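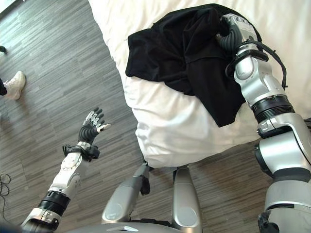

The Black One

4 min read

Milagros Iglesias had been told to bring one dark top, plain, no writing on it. The letter from Zaugg said so twice, once in the paragraph about shoes and again at the bottom, where it said that staff would report to the loading door in Hendcombe at six on 29th August.

She owned one. She had bought it in April for a funeral and had not worn it since. It had gone into the bag she took to her sister's and come out again, and now it was on the bed, on the clean sheet, in a heap.

She had meant to iron the sheet as well. It had come off the line that afternoon and she had put it straight on the mattress, pulling it flat at the top and giving up at the corner. The corner always rode up. Her mother used to tie a knot in it underneath. Milagros let it hang.

She took the top by one shoulder and shook it. A bus ticket fell out and went on the floor. She laid the top down again and tried to find the front. Everything about it was the same black, inside and out, and with the lamp behind her she could not see the seams. She felt along the neck for the label. It had been cut out. She remembered doing it, in the toilets at the crematorium, with nail scissors she had borrowed from a cousin.

'Is it clean?' her son called from the kitchen.

'It's clean.'

'Is it ironed?'

She didn't answer that. She smoothed one side with her palm, working from the middle out to the left, and the creases moved along in front of her hand and stopped at the hem. When she smoothed the other side they came back.

The job was packing. Kotora had let her go in the spring with 200 others, and Esov had interviewed her and then written to say that the post no longer existed. Zaugg had rung her while she was at the dentist's. They wanted thirteen people for the night shift and they had twelve. She had said yes with half her mouth numb and the woman on the phone had asked her to repeat it.

She folded the sleeves in behind, the way she had folded shirts in the shop when she was nineteen. Sleeves back, sides in, bottom up to the neck. It made a neat enough square. Then she thought that if she was going to wear it in the morning there was no sense in folding it, and she opened it out again. 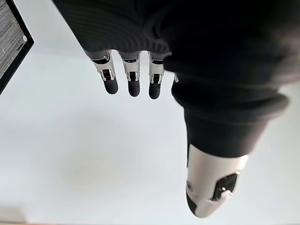
Does black knit need ironing at all? Most of it will drop out overnight on a hanger, and a damp hand will do for whatever is left.

That was her mother's answer, and she had given it to anyone who asked. Milagros wetted her fingers at the basin and came back. She pressed along the worst of the folds, then held the top up by its shoulders against the wardrobe door. It looked like a top. Nobody at a loading door at six in the morning was going to look at it for long.

Her son came and stood in the doorway with a plate.

'You've got it inside out,' he said.

She looked. He was right – there was the stitching, all down the side.

She turned it through, one sleeve and then the other, and hung it on the door handle. Then she picked up the bus ticket, put it in the pocket of her coat, and went to see what he had left her in the pan.

More short fiction
The Ferry Office
Three Coats
What We Paid for the Piano
A Room at Hendcombe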